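Replacing a Toilet Fill Valve Without Flooding the Hallway

My toilet had been whispering to me since November. Every 20 minutes or so it would give a little sigh, run for a few seconds, and go quiet again, like somebody who wants to be asked what's wrong. I ignored it. Then the water bill came in at 3026 gallons for two people who mostly shower at the gym.

Before you buy anything, do the food coloring test. A few drops in the tank, walk away, have a sandwich. If the bowl has turned blue when you come back, your flapper is leaking and you can replace that for the price of the sandwich. Mine stayed clear. The water was going over the top of the overflow tube instead, so the fill valve was the culprit.

Shut off the water at the wall. This sounds simple. My shutoff valve was installed by the original owner of the house and had not been turned by any living person. Do not put a big wrench on it. Hold the body of the valve steady with one hand and work the handle back and forth with the other, a little at a time, and quit if the pipe starts to twist. I found the main shutoff first, which for once in my life was the right order to do things in.
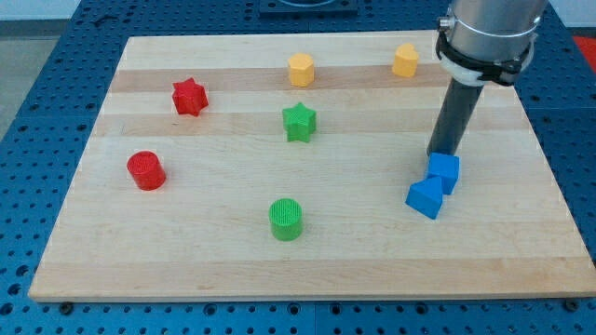
Written by the resident plumber (unlicensed, unpaid)

Flush, and hold the handle down until the tank is as empty as it's going to get. There will still be an inch of water in the bottom. Sponge it out. All of it. Whatever you leave in there will run down your sleeve the moment you loosen the nut underneath, and I say this as a man with a designated plumbing sweatshirt.

Put a bucket under the supply line, unscrew the line, then unscrew the big plastic locknut. It should come off by hand. Mine came off with pliers and language.

I went to Farnlow Hardware for the new valve and stood in front of the wall of them for a long time. There were 2 that would have fit. I bought the cheaper one, got home, found out it was too tall for my tank, and went back for the other. Measure from the tank floor to the underside of the lid before you leave the house. Write it on your hand.

Set the height of the new valve so the top of it sits above the overflow tube by whatever the instructions say. Drop it in with the rubber washer on the inside of the tank. Tighten the locknut by hand, then a quarter turn more. A cracked tank is a new toilet, and a new toilet is about $300 plus the pleasure of carrying it upstairs.

Clip the refill tube to the overflow tube so it points down into it. Don't shove it down inside, or it can siphon and you'll be listening to the sighing again.

Turn the water on slowly and dry everything off. Lay a sheet of toilet paper under the connections and check it again before bed. A drip you can't see will show up on the paper.

The old valve is still in a coffee can in the garage, in case I need it for something.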